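Elvira Mamani
Thread on pack weight for the Taltimard loop. Two nights, one food carry, no resupply at Collado. Long, mostly numbers. 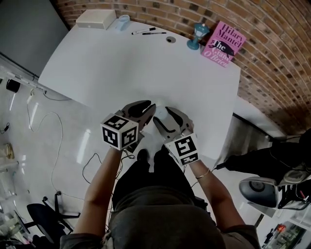
2/ Base weight came out at 8 kg. Abelardo Villca and I split the shelter: he takes the poles and stakes, I take the fly and inner. Splitting by part works fine as long as you stay together. If you separate, neither of you has a tent.

3/ The stove is a Bemon canister model. At home a half liter boils on a small amount of gas. Above treeline with wind it takes a lot more, so I plan from the trail number and ignore the kitchen one.

4/ Water is the real problem. The creek at the Drundico junction is marked as year-round on the older map and seasonal on the newer one. I trust the newer one. That means filling up at the lower ford and carrying over the pass.

5/ Three liters is three kilos. No product fixes that. You can drink a liter at the ford before leaving, which I do, and it is not pleasant.

6/ Swapped the inflatable pad for closed-cell foam. The foam weighs 299 g after I trimmed it to shoulder-to-knee length. Feet go on the empty pack. This is fine in May if the ground has drained and bad if it hasn't.

7/ Things cut: camp shoes, second mug, spare fuel, the big knife. Things not cut: headlamp batteries, rain pants, blister tape. I have cut the rain pants before.

8/ Distance is 33 km with the summit spur left out. The spur adds a steep out-and-back on loose rock. Abelardo wants it. We decide at the saddle by noon -- past noon, no spur.

9/ Someone asked about trekking poles. Yes, two, because the tent needs them. Mine are set at 100 cm for the climb and longer going down. Check the locks every morning. Grit gets in and they slip under load.

10/ Paper map plus phone. The phone stays in airplane mode inside the sleeping bag at night. Cold drains it faster than use does.

11/ Food is boring: oats, tortillas, hard cheese, peanut butter, instant rice. I repack it by day, one bag each, day written on the outside in marker.

12/ Will post the water status at Drundico when we are back in signal. If you have been through this month, please reply with what you found at the junction.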